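Flikard Cell Handout 3: Setup and Routine Care of the Two-Arm Unpacking Station
Hullthorpe Technical Program
Revised 2022-01-04

Scope. The station takes bagged circuit boards out of a carton and places them in a slotted tray. Read handout 2 (power-up and emergency stop) first. Everything below assumes the arms are parked and the drives are off unless a step states otherwise.

Layout. The carton goes on the left side of the table, open side up, with the flaps removed. The tray goes on the right. Push it against its stops by hand and check that it doesn't rock. A tray that sits high at one corner will shift the slot positions, and the placing routine has no way to correct for that.

Grippers. The two hands are different and are not interchangeable. The left is a parallel gripper and holds one end of the bag. The right is an adaptive gripper with linked fingers and holds the bag near the board. Grip force is set separately for each side in the Ekwueme controller, under Tools. Start both at 60 percent. If the bag slides, raise the left side first. Do not raise the right side until you have checked where its fingers land on the board.

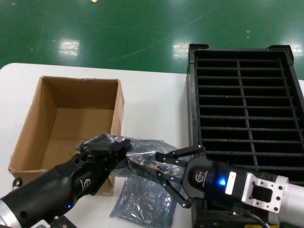 Bag tension. With the bag held at both ends, separate the wrists in small steps at jog speed. Stop when the film between the hands no longer sags toward the table. More pull than this drags the board toward the fingers - a common cause of bent parts at this station. Save the wrist positions as point 47. The tear routine reads its start position from there.

Weekly care, drives off:
Wipe the finger pads with a dry lint-free cloth. No solvent.
Work each finger joint of the right hand through its full travel and feel for grit.
Check the bolts at the wrist flange for looseness. Report a loose bolt before tightening it.
Follow each cable by hand and look for rubbing at the wrist.
Remove film scraps from the tray slots.

After any gripper is taken off, repeat the tool calibration and run 3 empty cycles before loading a carton. Enter the result in the Skornuncombe log under the cell number. Calibration values from the September course are out of date and should be deleted from the controller.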